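Power Strips and Desk Cable Setup: Frequently Asked Questions

The questions below cover the power strips in the Nondard and Plaser ranges and the desk mats and cable trays sold with them. For wall sockets and fixed wiring, contact a licensed electrician. Warranty terms are on a separate page.

What is the difference between Nondard and Plaser?

Nondard strips have no switch. Plaser strips have one illuminated switch that controls every outlet. Housing, cord and mounting points are the same in both ranges, so a bracket bought for one will fit the other.

How long is the cord?

The standard cord is 2 meters. Measure from the wall outlet down to the floor, along the baseboard and up to the table, then add slack if the table adjusts in height. A sit-stand table should be measured at its highest position.

Can I plug one power strip into another?

No. Each strip must be plugged directly into a wall outlet. The same applies to extension cords: do not place one between the strip and the wall. If the cord is too short, move the strip.

How do I work out the total load?

Add up the wattage printed on the rating label or power adapter of each device. Where a label gives amps only, multiply by the supply voltage. Compare the total with the rating on the underside of the strip. The rating applies to the whole strip and is shared by all outlets.

A worked case: a desk with a monitor, a laptop charger, a lamp and a small speaker set adds up to 279 watts. Adding a 673-watt laser printer brings the total to 952 watts. Both totals are within the rating of either range, but a printer draws more when the fuser heats up. Use the maximum figure on its label, not the average.

What should not be connected?

Space heaters, kettles, coffee makers, air conditioners, refrigerators and medical equipment. These go straight into a wall outlet.

Does the strip protect against surges?

Models with an S after the model name do. The others distribute power only. Surge protection wears out with use, and the indicator on S models goes dark when the protective part is spent. The outlets may still supply power at that point, but the strip should be replaced.

Where should the strip go, on the table or under it?

Either is acceptable. On the table, the outlets are easy to reach and the strip can be unplugged without crawling. Under the table, the surface stays clear, but large adapters hang downward and can work loose. Use the Palma tray if more than one adapter will be connected underneath.

On the floor, keep the strip out of walkways and away from chair casters. Do not cover it with a rug.

Can the strip lie on a desk mat?

Yes, on a thin, flat mat. Skumero mats are 100 percent polyester felt with a non-slip backing. Do not push the strip into thick or loose fabric, and do not fold the mat over it. If two mats are used side by side, butt the edges together and keep the strip entirely on one of them - a strip lying across a join tends to rock when a plug is pushed in.

Which way should the strip face?

Lay it parallel to the front edge of the table, outlets up. Allow enough room at the cord end for the cord to leave without a sharp bend. Large adapters should go in the end outlets, with the middle one left for a slim plug. 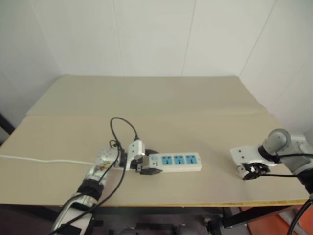
Text: Product Information Desk | Updated June 28, 2025

What should I clear away before setting up?

Take everything off the part of the table where the strip will go, including cups and anything else holding liquid. In the photo, a white strip with three light blue socket panels lies lengthwise on the tan section of the tabletop, near the front, and the back half is clear. A strip can be set down at the front like this for plugging in and moved to the back edge once the cords are arranged.

How do I insert and remove plugs?

Hold the housing with one hand and push the plug in straight until it is fully seated. No part of the blades should remain visible. To remove it, grip the plug body and pull straight up. Never pull on the cord. If a plug feels loose in an outlet, stop using that outlet and replace the strip.

Can I open the housing?

No. There are no serviceable parts inside, and removing the screws voids the warranty. Damaged cords cannot be replaced separately.

How do I clean it?

Switch off and unplug every device, then unplug the strip from the wall. Wipe the housing with a dry cloth. Dust in the slots can be removed with a soft brush or a vacuum nozzle - do not use compressed air, which drives the dust further in. Do not use sprays, solvents or a wet cloth.

The housing feels warm. Is that normal?

Slight warmth under a steady load is normal. If the strip is hot to the touch, smells or is discolored, disconnect it at the wall and do not use it again.

Are the mats washable?

Skumero mats can be spot cleaned with cold water and mild soap. Unplug and remove the strip first, and let the mat dry completely before putting anything back on it.

Is the Palma tray available in other sizes?

One size is sold at present. A longer version is planned for November and will use the same screws and spacing.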